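July 20, 2025

**Flela opens play kitchen table to visiting families**

Flela has added a play kitchen table to its family room. The set includes a plate, a ketchup bottle and play food, and children can sort, serve and put things away at their own pace. The room is open 6 days a week.

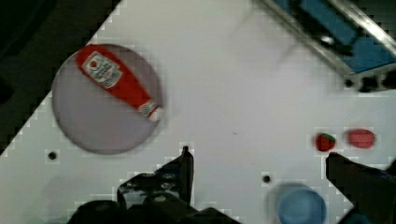 Santosh Mathur said his daughter went for the strawberry first and wanted to know where the rest of the fruit was kept. Flela plans to add more play food when the room is restocked.

The cookware is child-friendly too. There is a frying pan, a slotted green spatula and an oval colander with a handle at each end.
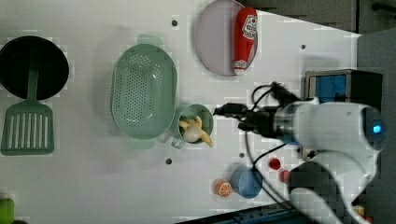
## Putting things away

Families are asked to clear the table before they leave. Small food can go in the cups and bowls, and the ketchup stays on its plate.

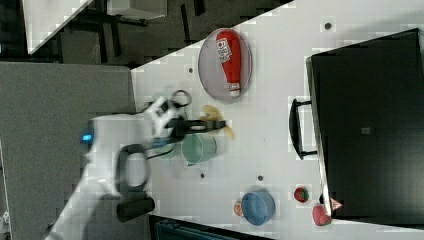 Spare pieces are kept at the front desk. Admission to the room is free, and groups of up to 9 children can book ahead with Ayane Fukuda at Flela.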